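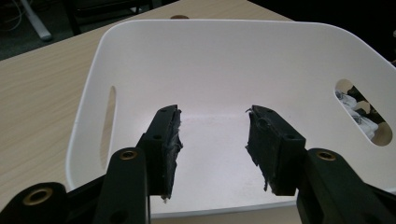

Kasano is a textile care company based in Zolville, supplying clean linen and workwear to care homes, small hotels and dental practices across the district. For most of the company's history every piece of cloth was sorted, folded and packed by hand, and the greater part of it still is. Over the past three years we have begun to pass certain tasks to machines, starting with those that staff told us they found most tiring. Putting cloth into a bin and taking it out again was at the head of that list. A plain white bin with an oval handle opening in its side is an easy thing for a person to work with, but crumpled cloth has no fixed shape, and a gripper with two fingers must be taught how to approach it. That teaching is now part of our daily work and is carried out by our own employees.

Our history

The company was founded by Ivar Sandberg in a single unit behind the Zolville bus depot, with five employees and a contract for one nursing home. It moved to its present building on Skedden Lane when the second washing line was bought. The old unit is kept as a store for spare rollers and winter stock. Kasano remains privately owned, and its managing director, Darragh Mac Mathúna, began with the company as a van driver.

How we introduced automation

The first automatic equipment at Skedden Lane was a conveyor between the dryers and the folding hall. It was installed in April and stood idle for much of that summer, as the belt had been ordered at the wrong width. The lesson taken from this was that staff in the folding hall should be consulted before equipment is chosen, and this has been company policy ever since.

Under the present programme, employees demonstrate tasks at a table using a pair of hand-held grippers, one in each hand. The movements of an experienced worker are used to prepare the handling equipment which will later carry out the same task. Sessions are voluntary, take place in paid hours and are limited to two hours in any shift. Staff who take part receive the same rate as machine operators. 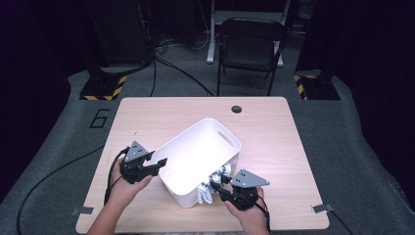 According to Ziad Darwish, the hardest part of the first month was learning to slow down. After seven years in the folding hall he no longer thought about how he picked up a towel, he told the staff newsletter, and "having to do it with two fingers in place of ten made me notice every step". He added that he had been doubtful about the programme at the outset and still wished to see the written agreement on jobs renewed each year.

That agreement was signed by the company and by staff representatives before the programme began. It states that no permanent post will be removed as a result of automation, that any employee whose duties change will be offered training before the change takes effect, and that demonstration records will be used for equipment at Skedden Lane only. Renewal is discussed every spring. Requests for amendments may be handed to any shift leader.

What has changed for our staff

Some duties have become lighter and others have been added. Fewer people now spend a full shift at the sorting tables, and staff rotate between sorting, inspection, repair and demonstration. The repair room, which had been closed for want of time, is open again under Boris Jelínek - customers may send in torn workwear with their ordinary collection. Not every change has been welcome. Rotation has made it harder for friends to work side by side, and the early start at 6.30 remains unpopular. Both matters are under review.

Working with us

Vacancies are posted at the Skedden Lane reception and on the careers page of this site. No experience with machinery is required. New employees spend their first weeks in the folding hall, whatever post they have been appointed to, and may apply to join the demonstration team once their trial period is complete. Enquiries about employment should be addressed to Ultan Ó Dálaigh in the personnel office.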